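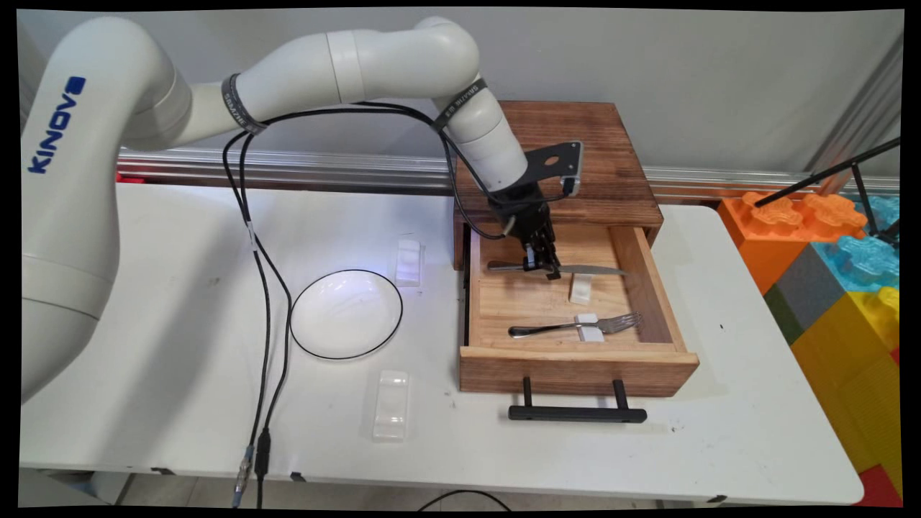 Bresent Cutlery Drawers: Frequently Asked Questions
Last updated November 6, 2020

Ordering

What is included with a drawer unit?
The cabinet, one drawer, the front handle with its two screws, and four small rests for flatware. Knives, forks and spoons are not included.

Can I buy the drawer without the cabinet?
No. The drawers are fitted to their cabinets one at a time and we don't sell them apart. If your drawer has been damaged, see Repairs.

Do you sell through stores?
Dissanayake in Sekville keeps a few units on the floor. Everything else is ordered from us directly.

How long does an order take?
Allow 26 days from payment. Orders with a custom stain take longer, and we will give you a date by email before we start.

Wood and finish

Why is the inside of the drawer a different color from the front?
The inside is left pale so you can see crumbs and polish residue. The front panel and the side edges are stained a reddish brown. You can order the front unstained at the same price.

My cabinet has dark patches on the top. Is it damaged?
No. The stain takes unevenly on this wood and some areas come out much darker, almost as if they had been burnt. The pattern is different on every cabinet and we can't match one to another. If you would like an even color, choose the plain finish when you order.

Will the stain rub off on my silverware?
The floor of the drawer isn't stained, so flatware stored on the rests doesn't touch any. The finish on the front needs four days to cure, and we don't ship before then.

Can I line the drawer?
Yes. Use felt or thin cork, cut to size and laid loose. Please don't glue it down. Put the rests back on top of the liner.

Using the rests

What are the rests for?
They hold the knife or fork slightly off the drawer floor. That makes a piece easier to pick up by the handle, and it keeps silver from sitting on any moisture left on the wood.

Which way should the pieces face?
It's up to you. Most customers lay them crosswise with the handles to the left, one piece behind another. Left-handed customers often do the reverse.

Do the rests stay in place when the drawer is opened?
They do if you open it at a normal speed. The rests aren't attached. If yours slide, put a small dot of museum putty under each one. Bema putty works and comes off cleanly.

How many pieces fit?
With rests, we suggest no more than one piece per rest. Without rests, the drawer holds 29 table forks, but they will be stacked and will scratch each other. For a full service you will want more than one unit.

Can serving pieces go in?
Measure first. The drawer is sized for table knives and forks. Carving sets and ladles usually don't fit.

Cleaning

How do I clean the inside?
Take everything out, brush out the crumbs, and wipe with a cloth that is barely damp. Leave the drawer open until it is dry.

Can I use dish soap?
A drop in warm water is fine on the pale wood. On the stained parts use water only. Vinegar and lemon cleaners will dull the finish.

How do I wash the rests?
By hand. Dry them before they go back in.

There is a gray mark under my fork. What is it?
Usually tarnish or leftover polish. Try a white eraser first, then very fine sandpaper along the grain. The inside has no stain to sand through, but go lightly.

Repairs

The handle is loose.
Pull the drawer all the way out and tighten the two screws from behind the front panel. Stop when they are snug. Overtightening can crush the wood under the posts.

The drawer sticks.
This happens in humid weather. Rub a candle stub along the bottom edges of the sides. If it still sticks after a few dry days, write to us and send a photo of the gap around the front.

Can I get replacement rests?
Yes, in sets of four. Sets ordered before April may be a slightly different white from the current ones.

Do you take returns?
Unused units can be returned in their original carton. Custom stains can't be returned unless something is wrong with the piece.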